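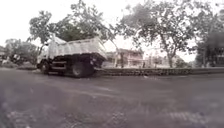 How do you keep road dust out of a house that sits close to the street?

Stop most of it at the door and the window sills, and take up the rest damp. Dry sweeping and feather dusters put the fine stuff back in the air, and it lands again an hour later.

## At the door

Use two mats, a stiff one outside and a soft one inside. The outside mat should be long enough for two full steps. Shake it every other day, away from the house and downwind. Ours hangs over the back fence while I do the kitchen.

Shoes go on a tray with a low rim. A boot tray works, and so does an old baking sheet.

## Windows

Wipe the sills before you wipe the glass. Wet dust on a sill turns to mud and runs into the track, where it sets hard. For tracks:

1. Vacuum with the crevice tool while everything is dry.
2. Loosen the corners with an old toothbrush.
3. Wipe with a cloth wrung out in warm water and a drop of dish soap.
4. Dry it. Leave the window open 15 minutes.

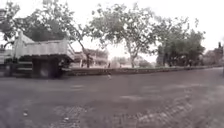 Screens can be done in place. Run a lint roller over the inside, then go over both sides with a damp sponge. Take them down and hose them once a year. I do mine in March, before the windows start staying open.

Farah Tarigan rubs a little candle wax along the track after it dries. I tried it on the bedroom window and it does slide better - don't use much or it collects grit.

## Floors and shelves

- Vacuum first, mop second.
- Change the mop water when you can't see the bottom of the bucket.
- Microfiber cloths should be barely damp. Wash them without fabric softener.
- Start at the top shelf and finish with the baseboards.

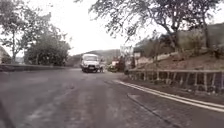 Curtains hold more than you would think. Ten minutes in the dryer on the no-heat setting with a damp washcloth will take a lot of it out. Check the label first, and leave lined ones on the rod and vacuum them with the brush tool.

## Fans and filters

Slide an old pillowcase over each ceiling fan blade and pull it back toward you, so the dust stays in the case. Furnace filters get looked at every month in summer. Write the date on the cardboard edge in marker.

Dimas Halim asked about box fans. Unplug it, take the grille off, wash the grille in the sink, and wipe the blades by hand. Let all of it dry overnight before it goes back together.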